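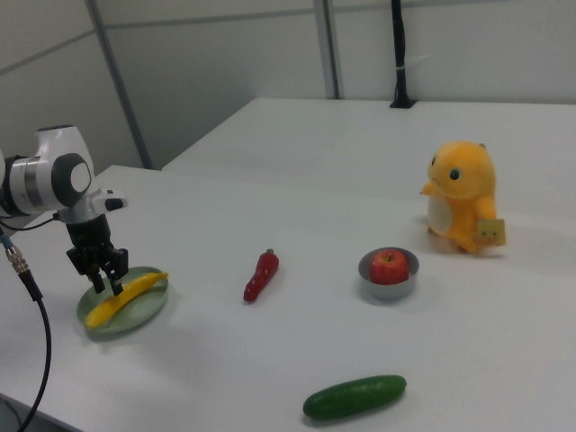

About Uvum

Who we are

Uvum helps small companies, colleges and workshops plan for their first robot, and quite often their second one too. We don't build robots and we don't sell them. What we do is sit down with you before any money is spent, go over the work you want done, and help you put together a budget you can stand behind when your board or your boss starts asking questions (and they will, and they should!).

How we got started

Efe Bassey and Bezawit Teshome met while working in the purchasing office of a packaging company, where Efe wrote the equipment requests and Bezawit was the one who sent them back. It was a friendlier arrangement than it sounds. Over the years they noticed that the price of the arm was hardly ever what caused trouble. The trouble came from the gripper that had to be ordered separately, the table that wobbled, the outlet on the wrong wall, and the training days that had been left out of the plan altogether. They opened Uvum in May with one rented room and a very long spreadsheet, and that spreadsheet, much tidied up, is still what we use today.

We have now worked on 187 equipment plans, from a single tabletop arm for a high school shop class to a full packing line. The smaller ones are still dear to us, and we give them the same care.

What working with us is like

We start with a visit. Hadiza Nwankwo or Noelia Arrieta will come out and spend a day watching how things are done now, talking with the people who do them, and measuring doors, floors and benches. After that we write you a plan that covers five years, with the purchase itself, the spare parts, the upkeep, the staff hours, and a fair guess at what the equipment might bring if you sell it on.

Then, before you sign anything, you are welcome to bring your own items to our test room and see how an arm and gripper handle them. Soft things, round things, shiny things – bring them all, and bring the awkward one you were hoping we wouldn't ask about. An afternoon at the table has changed plenty of shopping lists, sometimes toward a cheaper gripper and now and then toward waiting another year.

How we are paid

You pay us a flat fee, agreed on at the start. We take no commission from any maker or dealer, so if the best advice is to lease, or to buy used, or to fix up the conveyor you already have, we are happy to say so.

Come and talk to us

Funmilayo Onyeka looks after our calendar and answers the phone most mornings. The first call is free, and you don't need to have any numbers ready. A rough idea of the job and a little patience with our many questions will do nicely.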